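## 6. Placing Bottled Drinks on the Wire Rack

Read this section in full before stocking a Lotholm serving station. It applies to plastic bottles only. For glass, refer to Section 11.

1. Clear the tabletop and wipe it with a soft cloth. Allow the surface to dry.
2. Set the wire rack on the table with its feet down. The rack may be placed at an angle if the room requires it.
3. Press lightly on each corner. If the rack rocks, turn it and test again.
4. Stand each bottle upright on the mesh, with its base fully supported by the wires.

**Caution:** Do not lay bottles on their sides — they may roll off the open edge.

5. Leave enough space between bottles for a hand to grasp one without disturbing the next.

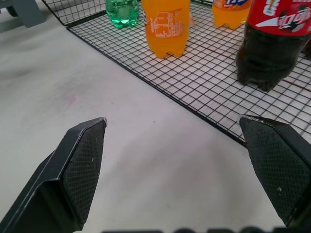
6. Check that no base extends past the edge of the rack, and move any bottle that leans.

**Note:** Faint marks on a light tabletop may be treated with mild soap and water. Do not use scouring powder.

Requests for replacement racks should be sent to Themba Mofokeng at Weltlow.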